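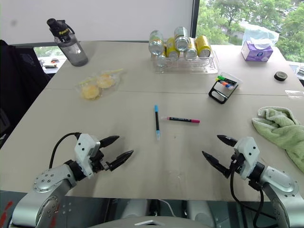 새 플래너로 바꾸면 펜 정리 작업이 더 안정될까? 아직은 모른다. 지금까지 나온 수치로는 플래너 덕인지 로그를 다시 손본 덕인지 가를 수 없다.

Umis 0.9 배포 노트에는 양팔 궤적 계획이 '크게 개선'됐다고 적혀 있다. 근거로 든 것은 시뮬레이션 2,766회다. 실제 팔로 돌린 기록은 970회를 넘는다는데, 그중 몇 회가 구버전 제어기였는지는 표에 없다. Markos Katsaros에게 물었더니 July에 로그 형식을 바꾸면서 버전 필드가 빠졌다고 한다. 그러면 비교표부터 내려야 하는 것 아닌가.

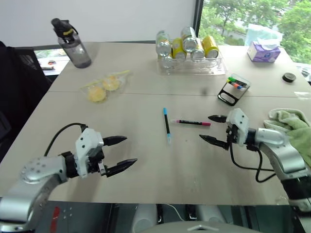 인식 쪽도 미심쩍다. 투명한 물체의 깊이값이 비면 Umis는 주변 평면으로 메우고 넘어간다. 충돌 검사는 통과하겠지만 그 통과를 믿어도 되는지는 다른 얘기다. Fotini Konstantinidis는 메운 영역에 따로 표시를 달아 플래너로 넘기자는 패치를 올렸고, 리뷰는 두 달째 멈춰 있다. 두 팔의 작업 영역이 겹칠 때 한쪽을 무조건 세우는 규칙도 그대로 남았다. 이걸 협조 제어라고 부르는 건 후하다.

재생 도구 Tuduneo는 쓸 만해졌다. 명령값과 관절 응답을 같은 시간축에 놓고 볼 수 있어서 지연이 어디서 생기는지 금방 드러난다. 업그레이드를 서두를 이유는 이 도구 하나 정도이고, 플래너는 기존 설정으로 두기를 권한다. 버전 필드가 복구된 로그가 올라오면 다음 호에서 수치를 다시 보겠다.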